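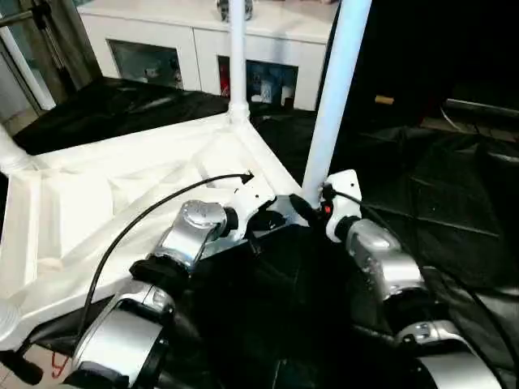 Figure 4. Base of the white frame, with the ribbed webbing and two of the upright poles. Black cloth is spread on the floor.

Print this article | E-mail this article

3.2 The frame and the sheet

We were fonder of this part of the work than of any other, and we hope some of that comes through. The Hustby frame is a plain thing at first look: a rectangular base with a pole rising from each corner. Spend an afternoon close to it, though, and the base turns into a small landscape. The webbing is laid out in triangles, the ribs stand up from the panels between them, and every panel takes the light a little differently. The surface is matte, so the shadows are soft, and a rib seen from one side can almost vanish when seen from the other. For anyone interested in white objects this is a wonderful test piece.

The black cloth under the frame was chosen early in the study and we never regretted it. Against a pale floor the lower edges of the base were hard to trace by eye, and our first set of outline drawings, made in May, had to be done again. With the cloth down, the outer edge could be drawn without much trouble. The cloth has its own creases and they do catch reflections, which bothered some readers of an earlier draft. We tried pressing it flat. It looked tidy for a short while and then went back to its folds, so we left it alone and marked the brighter creases on the drawings in pencil.

The sheets were a different matter. A white sheet laid over white parts has very little to show except its own folds, and we wanted to know how well people could describe those folds in ordinary words. Each sheet from the Karppinen lot was stored folded, opened by hand, and left to settle for 90 minutes before anyone wrote about it. Nothing was ironed or weighted. The full study used 31 sheets, and the written descriptions came to 159 once blank and doubled forms had been taken out.
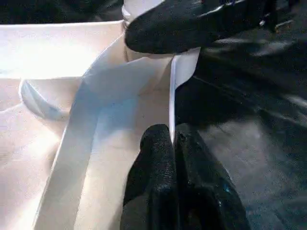

What delighted us was how quickly people found words for the shapes. A broad raised fold was nearly always called a band, sometimes a ridge, and one writer called it a "river bank," a term we have since adopted among ourselves. A lifted edge was a lip or a curl. Flat areas got far less attention, even when a faint crease ran across them, and we think this deserves a study of its own. Writers also used color freely. The sheets were all white, yet the forms are full of blue, cream, gray and beige, depending on whether the writer was looking at a shaded part or a lit one. We had planned to treat color words as errors. After reading the first batch we changed our minds and gave them a column in the coding table, and that column became one of the most useful in the whole set.

Agreement was best where a fold cast a shadow along its edge. It was worst in the bright areas, where the surface washes out and a writer has only the outline to go by. A few people solved this by moving their heads from side to side before writing, which the instructions did not forbid. We would build that into the instructions next time.

Thin edges seen straight on were another pleasure. When the edge of a sheet stands up it can look like a bright line with no width at all, and writers who had called the sheet "soft" or "satiny" a moment before would switch to "sharp" and "straight." The same sheet, on the same form! We kept both words in the coding and did not ask the writers to choose. 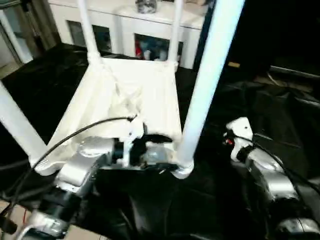
The inside of the base drew the longest answers. Its floor is uneven, and several writers compared it to paper that had been crumpled and smoothed out again. Others called the whole base a tray or a cradle, and the choice mattered later, as those who wrote "cradle" tended to spend more words on the poles and how they stand at the corners. The poles themselves were described mostly by thickness. A near pole was "fat" or "heavy" and a far one "thin," and only a handful of writers said that distance might be part of the reason. The collar at the foot of a pole was often missed altogether.

The Iton word list, which we used to sort the terms, has no good entry for a rounded collar meeting a flat frame. We filed these answers under "joint" for now. Readers who want to re-sort them will find the uncoded forms with the supplement, in the order in which they were handed in.

Related items
Naming folds in plain language: a first word list
White on white: drawing pale objects by hand
Notes on the Javutport shadow drawings
Dark cloths as backgrounds for outline work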